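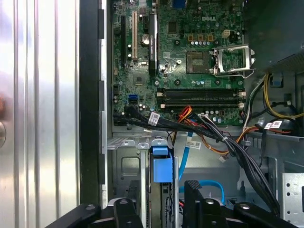

Rhys Maihi says his thumbs quit hurting sometime before Christmas, and that if I was going to write a press release I had better put his thumbs ahead of any talk about throughput. Fine by me! They're in.

FOR RELEASE MARCH 8, 2020

Drira puts robot arms on the teardown floor, and keeps all 40 of us

I run the workshop at Drira, where we take in retired office computers, pull them apart, test what can be tested and send the good parts back out into the world. I don't usually write these. Our last press release was written by an agency and used the word "ecosystem" four times, so this year I asked if I could have a go, and they said yes before I'd finished asking.

The news is that our robot teardown line, which we call Urban, is now a regular part of the working day at our Bredent building. It was a trial up through the fall. In December it started taking real jobs off the real queue, and it handled 1,762 desktop towers that month with people working right next to it. As of this week it's on the schedule like any other bench.

We still employ 40 people. That was the number before Urban and it's the number now, and I'm putting it up high in the release since it's the first thing my mother asked me, and the first thing everyone at Drira asked me too.

What the work is like

If you've never opened up an old office desktop, the thing to know is that they were put together by people who had no plans to take them apart again. There are latches you squeeze, latches you lift, and latches that look like one kind and are the other. Cables run over the part you want. A drive cage will come out easily on one tower, and on the next one that looks just like it you'll be leaning in with your elbow up by your ear.

None of it is hard, exactly. You can learn most of it in a week. What gets you is doing it all day. For years our sick days went up every time a big office lease ended and the trucks came in, and it was always the same complaints: thumbs, wrists, that spot between the shoulder blades. We bought better stools and better lights. We rotated people between benches. It helped a bit, and then another truck would come.

So the first job we gave Urban was the squeezing and lifting. The arms do drive carriers and processors, with people on either side of them. A person opens the side panel, takes a look, and decides whether the machine is a good one for the arms or should go to a hand bench. If it's a good one it goes down on its side on the slatted table, and the gripper gets to work inside the case. Processors go to a gray 3D-printed tray with a recess the right size for them, so they don't end up in somebody's coffee cup. (This has happened. The processor was okay. I threw the coffee out.)

Cables are another matter. A loose cable doesn't sit in the same place twice, and a bundle of them across a case can make a simple reach into a slow one. The arms carry small cameras at the wrist, and that's a huge help, but if a cable's lying over a latch we'd still rather have a person move it first. It takes a second. We spent most of one summer trying to get the arm to do it and I'd like that summer back.
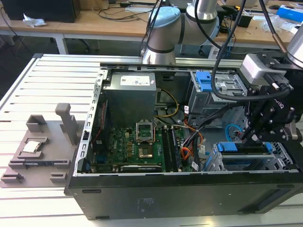 What changed for the people here

I'll try to be fair about this, as I've read plenty of announcements where the robots show up and everybody is delighted by lunchtime. We weren't. When the first arm was bolted down, two of our most experienced people came to my office together and closed the door, and one of them had brought the employee handbook with pages marked. I didn't have good answers that day. I had a slide deck, and I got about three slides in before I gave up on it and we just talked.

What came out of that talk was a written agreement, five points on a single page, and it's still taped up by the time clock. I won't copy out the whole thing, but the main parts are that no one loses a job or hours to Urban, that anyone on the floor can stop the arms without asking and without filling in a form afterward, and that the people who work beside the line get a say in what it takes on next. The last two points are about breaks and about pay for training time. We pay it at the full rate. That was a sticking point for a few weeks and I was on the wrong side of it, so I'm glad I lost.

The stopping part gets used a lot, by the way. I was nervous about it (I pictured the line sitting still all afternoon) and it's been great. People stop the arm when something looks off to them, and most of the time something is off. A tray isn't sitting flat, or a bracket is bent, or the tower is one of those models with the extra screw. They fix it and start it up again. We've learned more about what the arms can't do from those stops than from any of the reports I used to ask for.

Day to day, the biggest change is where people spend their time. Before, most of the floor was on teardown and a small group did testing and repair, and there was a waiting list to get onto repair. The list is gone. Everyone who was on it has moved over, and we've started teaching board-level repair in the back room, with soldering irons and a very strict rule about sandwiches. Boards we'd have sent for scrap a year ago are getting a second look. Some of them really are scrap! But it's a nicer way to spend a morning, finding out.

Not everyone wanted to move, and that's fine too. There are people here who like teardown, who put their headphones on and get into a rhythm with it, and I wasn't going to take that away from them. The hand benches are still running. They get the odd ones: the tiny cases, the ones with a broken latch, the ones somebody has clearly been inside before with the wrong screwdriver. Urban gets the ordinary towers, the ones we see by the pallet.

Rhys works next to the arms most days now, and he has opinions. He thinks they're too careful. He says watching a gripper line itself up over a drive bay is like waiting for somebody to parallel park. He also says he goes home and plays guitar again, and he hadn't done that in a long time. I asked if I could put it in here and he told me only if I mentioned that he isn't very good.

What still doesn't work

Speed, for one. On a single tower, a practiced person beats the arms, and it isn't close. The line earns its keep over a whole day, when it's going at the same pace late in the afternoon as it was in the morning and no one's hands have paid for it. If you came by to watch for a minute you'd probably wonder what the fuss was. Come for a shift.

Memory modules are going to be our next step and we aren't there yet. The clips are small, they're stiff on older boards, and you can do real damage by being impatient. For now people pull the memory by hand before or after the arms have had their turn, depending on who's on and how they like to set things up. We've got a test running and I'm not going to promise a date for it. I promised a date for the processors and you should have heard the jokes.

And there's noise. It isn't loud, but it's a different noise from what we had, a sort of whir and settle, and a couple of people found it hard to concentrate near it. We moved the testing desks farther down the room. That should have been in the plan from the start and it wasn't.

What's coming up

Over the next few months we'll be training a second crew to run Urban on the late shift, which opens up spots on repair for the folks there who've been asking. Training is done by the people who already work the line, on the clock. We're also rewriting our intake sheet so that the person who opens each case can note things the arms should know, in plain words, and without hunting through a drop-down menu. The current menu has an entry called "other (other)." I'm told I wrote it.

For our customers, nothing about drop-off or pickup changes. Drives are still tracked from the moment they come out of the machine, and you'll still get your paperwork from the same desk. If you've got a closet full of old towers you've been meaning to deal with, we'd love to have them.

Come and see it

We're happy to have reporters, teachers, and other workshops over to Bredent to watch the line and talk with the people who run it. Please talk to them more than to me. I'll find you safety glasses and a cup of coffee, and the floor crew will answer whatever you ask, including the awkward stuff. Nobody gets a script. Closed-toe shoes, please, and let us know ahead of time if you're planning to film so that we can check who's okay with being on camera that day.

To set up a visit, call the Drira front desk on any weekday and ask for the workshop. If it rings for a while, keep holding, we're probably unloading a truck.

About Drira

Drira collects, takes apart, repairs and resells office computers and their parts from its workshop at Bredent. The company has 40 employees.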